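Accueil > Collections > Paléontologie > Questions fréquentes

Collection paléontologique de Losodura : questions fréquentes

La présente page rassemble les réponses aux demandes adressées le plus souvent au service des collections au sujet des fossiles de vertébrés provenant du gisement de Pudier. Elle ne se substitue pas au règlement de consultation, qui seul fait foi.

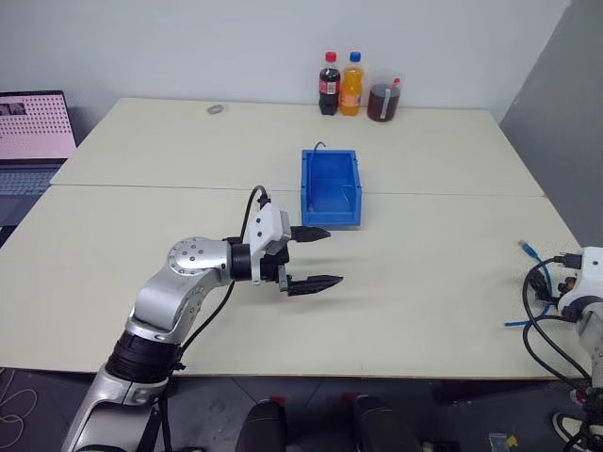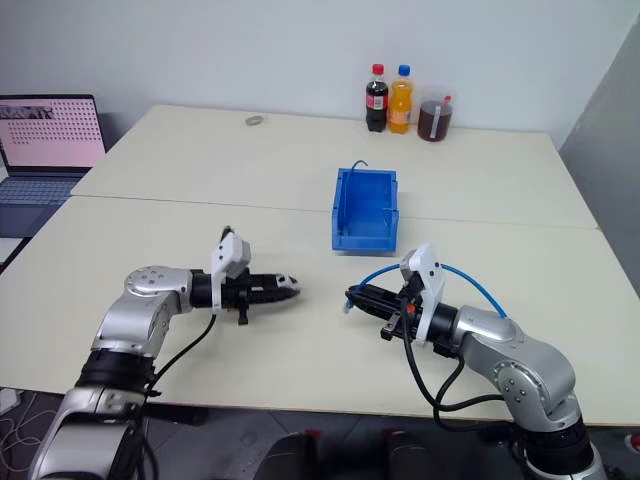 1. Le gisement et la collection

Que contient la collection de Pudier ?

La collection compte 3 308 pièces inscrites à l'inventaire, dont 2 499 ont fait l'objet d'une détermination au moins au niveau de la famille. Il s'agit en majorité de restes de grands herbivores (équidés, cervidés, bovidés), auxquels s'ajoutent des carnivores et une série de micromammifères obtenue par tamisage des sédiments. Les éléments dentaires et les extrémités de membres y sont nettement mieux représentés que les crânes.

Quel âge attribue-t-on aux fossiles ?

L'association faunique est rapportée au Pléistocène inférieur. Cette attribution repose sur le stade évolutif des campagnols et sur la position stratigraphique des niveaux fossilifères. Aucune datation radiométrique directe n'est disponible à ce jour, et les auteurs sont invités à s'abstenir de citer un âge numérique en se référant à la collection.

Le site peut-il être visité ?

Non. Le gisement se trouve sur un terrain privé et les coupes, instables, ont été remblayées à l'issue de la dernière campagne. Un moulage partiel du niveau principal est présenté dans la salle Adebisi.

2. Consultation des spécimens

Qui peut consulter la collection ?

La consultation est ouverte aux chercheurs, aux doctorants et aux étudiants de master munis d'une lettre de leur directeur de recherche. Les demandes émanant de personnes sans rattachement institutionnel sont examinées au cas par cas.

Comment présenter une demande ?

La demande est adressée par écrit au responsable des collections, M. Tharindu Rathnayake, au moins 35 jours avant la date souhaitée. Elle précise l'objet de l'étude, les numéros d'inventaire concernés et la durée du séjour. Une demande portant sur « l'ensemble des équidés », par exemple, sera retournée à son auteur pour complément.

Combien de spécimens peut-on examiner à la fois ?

Douze au maximum par séance. Les pièces sont apportées et reprises par le personnel. Les spécimens types ne quittent pas la réserve et s'étudient sur place, en présence d'un agent.

Les prélèvements sont-ils autorisés ?

Les prélèvements destinés aux analyses isotopiques ou à l'étude de l'usure dentaire en lame mince sont soumis à une autorisation distincte. Le demandeur joint à son dossier un protocole détaillé, la masse de matière requise et l'engagement de restituer les résidus. La prise d'empreintes au silicone n'est pas admise sur l'émail fissuré.

3. Prêts, moulages et images

Les fossiles peuvent-ils être prêtés ?

Les prêts sont consentis aux seules institutions, jamais à titre individuel. L'emprunteur prend en charge le transport et l'assurance. Les ossements consolidés avant la reprise de l'inventaire en sont exclus, la nature des résines employées à l'époque n'étant pas toujours connue.

Puis-je obtenir un moulage ?

Un catalogue des moulages existants est tenu à la disposition des établissements d'enseignement. L'atelier Truvham en assure le tirage sur commande. Les délais varient selon les pièces.

Quelle mention faire figurer dans une publication ?

Toute publication mentionne le numéro d'inventaire complet de chaque spécimen, préfixe compris, suivi de la formule « collection de Pudier, Losodura ». Un exemplaire, imprimé ou numérique, est remis au service.

4. Découvertes fortuites

J'ai trouvé un os qui me paraît fossile. Que faire ?

Il convient de laisser l'objet en place, d'en noter l'emplacement avec précision et d'avertir le service. Un os dégagé sans relevé perd une grande partie de son intérêt scientifique. Les identifications sur photographie sont possibles si une échelle apparaît sur le cliché ; elles demeurent indicatives et ne donnent lieu à aucune estimation de valeur. Le service ne reçoit pas de dépôts sans rendez-vous et interrompt les identifications au mois d'octobre, pendant le récolement.

Dernière mise à jour : janvier 2015

Contact | Mentions légales | © Collections de Losodura | Haut de page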